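Ticket 866: Zabala yoghurt missing from Dirkora product comparison report
Status: closed

Reported 2nd January. The quarterly comparison of Zabala against Tellelov shows no sales for the Zabala 50 g pots. Totals for the larger sizes look right. The marketing team needs the figures for its pricing review.

Checked the import. The file has 1,519 rows and 371 of them have no brand code. All are the small pots, which were relaunched in October under a new code.
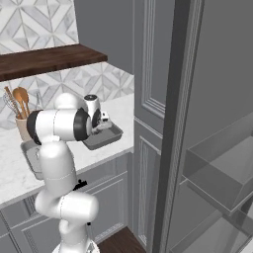 Added the new code to the brand table and ran the report again. Zabala small pots now appear. Tellelov figures have not changed. Asked Lirar to send new codes before each launch.

Recent tickets
Lirar price list not loading
Tellelov logo out of date on shelf cards
Duplicate shops in survey export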